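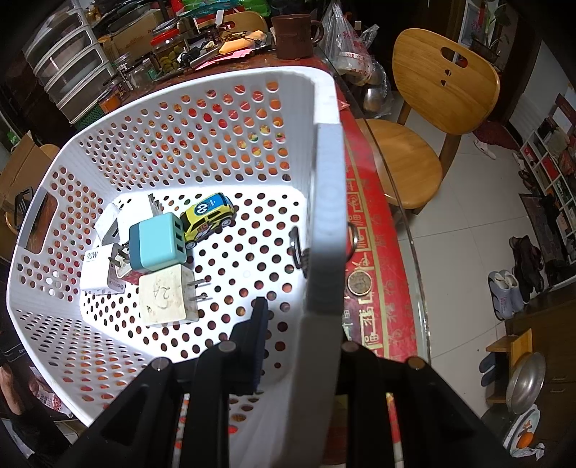 Decluttering: one basket a day, does it work?

golob39
Trying the basket method through January. Anything without a home goes in, and on day 5 you decide. My husband reckons it's just moving rubbish around the house.

jostance
He's right, sorry mate. I did it for 17 weeks and ended up with four full baskets and a sore back. Sort it where it sits.

plurik_mum
Disagree! Mine's been brilliant — the kids know where to look, and I'm not stepping on cars at midnight. You do have to empty it, though.

golob39
Fair. Got it down a fair bit after tea, so I'm calling that progress.
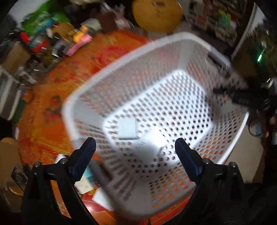

Laundry basket, nearly there

jostance
And where did the rest go? If it's the hall cupboard it doesn't count.

golob39
...some of it's the hall cupboard.

Lộc Lục
Old chargers can go to e-waste, by the way. Our library takes up to 4 at a time.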